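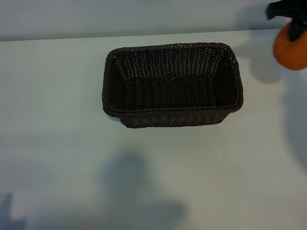 Fig. 1. Rectangular woven basket, dark brown, with a braided rim.

Ergate College, Hospitality and Housekeeping
Unit 3: Baskets for fruit and bread
Handout for students, January 2026

This handout goes with the practical session in the Pretari room. Read it before you come. The session uses the college's own baskets, so you do not need to bring one, but you may bring one from home or from your placement if you want advice on it.

1. What the unit covers

By the end of the unit you should be able to name the parts of a woven basket, tell natural material from synthetic, choose a basket for a given job, line and fill it, and clean and store it. The written task at the end of the handout is marked. The practical session isn't marked, although attendance is recorded.

2. Words used in this unit

Base: the flat bottom. It may be woven in a different pattern from the sides, and in many baskets it shows as a grid when you look straight down.

Wall or side: everything between base and rim. The basket in Fig. 1 has walls that lean outwards, so the opening is wider than the base. This is called a flare. Baskets with no flare are called straight-sided.

Stake: an upright strand in the wall. On ribbed baskets you can feel the stakes as vertical ridges.

Weaver: a strand that goes across, in and out of the stakes.

Rim or border: the finished top edge. It holds the ends of the stakes and takes most of the handling. A braided or twisted border is thicker than the wall.

Liner: a cloth, paper or removable tray placed inside.

Wicker is the name of the technique and of things made by it. It isn't the name of a plant. People also say "rattan" for any brown basket, and you will hear this in shops, but rattan is a climbing palm and a basket may be willow, rush, paper cord or plastic strand. In your written work use "woven" if you are unsure of the material.

3. Natural or synthetic

Natural strands vary in width and colour along their length. The cut ends show fibres, and the basket may smell faintly of hay or wood. Synthetic strands are even in width, the colour is uniform, and the ends look like cut plastic. The surface often has a slight shine.

For fruit and wrapped goods either will do. For bread that is put out unwrapped the college kitchen uses synthetic baskets with a cloth, as they can be washed between sittings. Natural baskets are used in the lounge and for guest room trays, where the contents are wrapped or will be peeled.

Be careful with very dark baskets. The inside is hard to inspect under ordinary room lighting and crumbs, dust and small stains do not show. Take the basket to a window or use a torch, and look along the inside corners where the wall meets the base. Holding it up to the light helps as well. Light should come through the small gaps between the strands, and where the gaps are clogged it will not.

4. Choosing a basket for the job

Start from what is going in it and where it will stand.

Loose fruit. Use a wide, shallow basket. Air can get round the fruit and the bottom layer isn't crushed. A rectangular basket suits a sideboard or a counter against a wall, where its long side can be turned to the person serving themselves. Round baskets are better in the middle of a table with people on all sides.

Oranges, lemons and other firm fruit can go two layers deep. Pears, peaches and plums should be a single layer. Bananas are laid on last with the curve downwards, and in warm weather they are better on a separate plate because they ripen everything near them.

Bread rolls. Use a basket deep enough to fold the cloth over. A flared wall makes it easier to reach in with tongs.

Small packets (sugar, tea, biscuits). Use a small straight-sided basket. In a flared one the packets slide down flat and guests end up digging for them.

Check the weight. The college's medium baskets weigh 500 g empty. Staff lifting a filled basket from a high shelf should know what the empty one weighs before adding fruit to it. None of our baskets should be carried by the rim with one hand once they are full. Use two hands under the base.

5. Placing it on the table

Wipe the surface first, then dry it. Woven bases trap moisture against a tabletop and will leave a mark on polished or painted furniture. On pale surfaces, dark dyed natural strands can leave colour behind if the base is damp. Put a mat or a folded napkin under any natural basket that will stay in place for more than a day.

Leave a hand's width clear at the front edge of the table. Leave clear space beside the basket too, on whichever side the fruit will be brought from, so that whoever is filling it isn't reaching over other items.

Line up the long side of a rectangular basket with the edge of the table. If it is set at an angle it will be knocked straight by the first few people who pass, and usually ends up neither one thing nor the other.

6. Filling

Wash and dry the fruit first. Wet fruit in a lined basket is the most common cause of mould in the placements we visit.

Turn each piece over before it goes in and check for soft spots, splits and stickers. Remove stickers. Place the fruit by hand. Do not tip it out of a bag or a box, since the pieces at the bottom will bruise and you will not see it until the next day.

Put the largest pieces in first, against the walls, then work inwards. Keep the top of the fruit below or only a little above the rim. A high pile looks generous in the morning, but it starts to roll once someone takes a piece from the lower part. If more fruit is needed, use a second basket.

Mixed colours look best when one fruit is in the majority. Oranges against a very dark basket show up well from across a room. Dark grapes and plums get lost in the same basket, so put those in a pale one or on a white cloth.
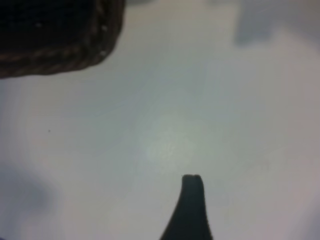 How often does a fruit basket need cleaning?

Brush it out every time it is emptied, and give it a full clean once a week if it is in daily use. A basket that has held spoiled fruit is cleaned the same day.

7. Cleaning

Synthetic baskets. Take out the liner and shake the basket upside down over a bin. Brush the inside with a dry soft brush, working from the rim to the base. Wash in warm water, up to 40 degrees, with a little washing-up liquid. Use an old toothbrush for the braid. Rinse, shake, and stand it on its side on a rack until it is dry. Do not put it in the dishwasher, even if the label says you can, as the heat softens the strands and the base goes out of shape. We have lost several that way.

Natural baskets. Dry brush only, or the soft brush head of a vacuum cleaner on its lowest setting. For a sticky spot, use a cloth wrung out in plain water, wipe once, then dry with a second cloth. Natural baskets must never be soaked. Keep them away from radiators while they dry.

Rims. Dirt collects in the twist of the border and hands touch this part all day. Clean it first and look at it again at the end. Run a dry cloth along it. If the cloth catches, there is a broken strand.

8. Damage and repair

A loose strand in the wall can be tucked back in with a blunt knitting needle. A broken strand in the rim is a reason to take the basket out of use, as it will scratch hands and snag sleeves. Label it and put it on the repairs shelf. Do not trim it with scissors and put it back, because the border may unwind from that point.

A basket that rocks on a flat table has a warped base. It may still be used for linen or for storing cloths.

9. Storage

Store baskets clean and fully dry, the right way up, with nothing heavy inside. Flared baskets of the same size will nest. Put a sheet of paper between them, and stop at four or five, or the rims of the lower ones spread. Straight-sided baskets don't nest and should be placed side by side.

The basket cupboard is in the Kukden building, next to the linen store. The key code is 996 and is changed at the end of each term. Sign baskets out and in on the sheet inside the door, with the shelf letter.

10. Written task

Choose one woven basket at home, at college or at your placement. In 500 words, say what material you think it is made from and how you decided, name its parts, say what it is used for now and whether it suits that use, and set out how you would clean it. Include a drawing or a photograph with the base, wall and rim labelled. Hand in by the last Friday in February, on paper or through the course page.

Marks are given for correct use of the terms in section 2. Spelling isn't marked, but use the spellings in this handout for the terms.

Students who miss the practical session should read sections 6 and 7 again and arrange a time to fill and clean one basket with a member of staff present. Allow an hour.

Next unit: trays and tray cloths. Bring an apron.

Contact: Hospitality Office, Ergate College | © Ergate College | Back to top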